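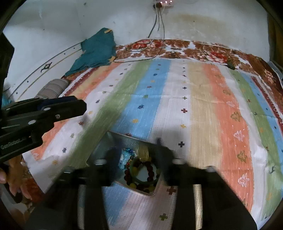
Household Skills, Evening Group
Notes for session 4: the bed as a work table, and beads
Room 206, Onwood Adult Learning

Hi everyone! I promised to type these up so you could put your pens down, and then I talked for so long that half of it never made it onto the whiteboard. So this is what I said plus what I meant to say. If you missed the session, start with the bed part even if you only came for the jewelry.

Reading for this week was pages 4 to 9 in the Zimholm booklet. I still have a few copies in my bag for the people who joined late.

The bed first

I do nearly all my sorting on a bed. It's the biggest flat thing most of us have, it's at a decent height if you kneel or sit on the edge, and beads don't bounce off it the way they do off a kitchen table (ask me how I know). But you have to get it ready, and that means five minutes before anything comes out of a drawer.

Pull the top sheet or spread smooth from the foot up toward the head. Don't iron it, don't fuss, a few soft wrinkles are fine. What you want gone are the deep folds, especially out toward the sides, where the cloth tends to ride up. A small bead finds a fold and stays there until laundry day.

Push the extras to the edges. Blanket across the head, bolster off to one side, any loose cloth up in the corner against the wall. You don't need to clear the room! Last year I had a student, a lovely man, who stripped the whole bed and moved the nightstand into the hall and by then it was nine o'clock and he went to sleep.

Then deal with cords. Phone chargers, lamp cords, whatever hangs down from the outlets behind the bed. Lift them off the sheet and lay them somewhere they won't get dragged. A cord pulled across a bed takes everything with it.

Patterned or plain?

Panagiotis asked this and I gave him a poor answer, so let me try again. A plain pale sheet is the easiest to see small things on, yes. If I were buying one just for sorting I'd buy cream. But I don't think you should go out and buy a sheet for this class, and a striped one has something going for it: the stripes are lanes. Wide stripes are best. You can say "blue lane is for mending, green lane is keep," and your eye holds on to that much better than "the pile on the left, no, the other left."

The trouble comes with small printed motifs. Little crosses, little stars, little flowers, all about as big as the thing you're hunting for. You'll pat the cloth for a lost bead and come up with a printed dot every time. So on a busy print, keep anything loose in a tray. Strung pieces can go straight on the fabric.

The same warning goes for a blanket with big roses in rust and brown. Gorgeous on a bed, terrible under amber.

Trays

Shallow, with a rim, and big enough that two or three bracelets can lie in it without tangling. Metal is my favorite. You hear the bead when it drops, and you can wipe it clean. The lid of a cookie tin does the job too. Byung-chul brought a muffin pan, which I laughed at and then borrowed for the rest of the evening, one cup per color, really very good.
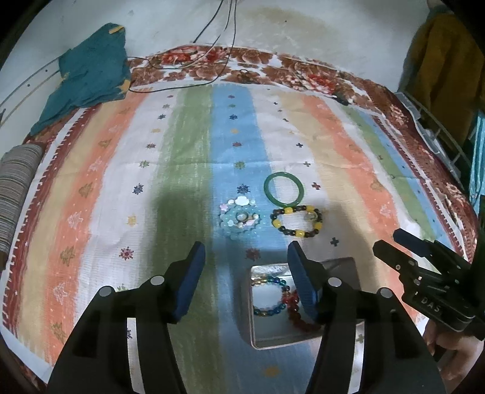

Now for the order I sort in. I go by how a piece is made, and leave color and who gave it to me for later.

Strung beads. These are the stretchy or threaded bracelets, glass, stone, wood, whatever you've got. Lay them down in a loose circle and don't stretch them out straight. Turn the circle slowly with one finger and look between the beads. If you see a lot of bare string, or the string looks fuzzy, it goes in the mending lane.

Strung beads with something extra. Charms, shell flowers, little rings. I keep these apart from the plain ones. A charm hooks itself into its neighbor the minute you turn your back, and shell chips at the edges. Lay them charm side up so you can see what's there. Clear charms are the worst for getting overlooked, by the way. Doina found one hanging on a bracelet she'd owned since college and had no memory of it at all.

Solid pieces. Bangles, mainly. A jade bangle is one smooth ring with no string to check, so the job is to look it over for cracks. Hold it toward the window or a lamp and turn it all the way around, then run a fingertip along the inside. Set it down on cloth. Not on the metal tray, please, and never on top of glass beads.

Things with clasps. We'll do those in October. Put them in an envelope for now.

Cleaning, the short version

A soft cloth, barely damp, then a dry one. That covers nearly everything we had out in class. Don't soak strung pieces. I know the internet says vinegar and I know somebody's aunt swears by toothpaste. Zlatko and I went back and forth over baking soda for longer than the subject deserves and we agreed to disagree, but in my class it stays in the kitchen.

Let everything sit out for a while before you put it away. I leave mine till after supper.

Putting it back

Strung pieces flat, solid pieces wrapped. I use old cotton handkerchiefs for the bangles. Small zip bags work for the rest, and the kind I get come 150 to a box, so I'll bring plenty and you can take a handful home. Don't hang stretchy bracelets on a hook! They get long and sad.

When the bed is empty, before you pull the blanket back down, sweep the sheet once with the flat of your hand, head to foot. Then shake it over the tray if you can manage, or get someone to take the other end.

For next time

Sort one drawer or one box at home, on the bed, using lanes if you have stripes and folded towels if you don't. Write down what landed in the mending pile and bring two of those pieces with you. We'll be restringing, so bring your reading glasses too.

Krum has the key to the supply closet if you get there before me. Elastic cord and scissors are on the second shelf, behind the paint.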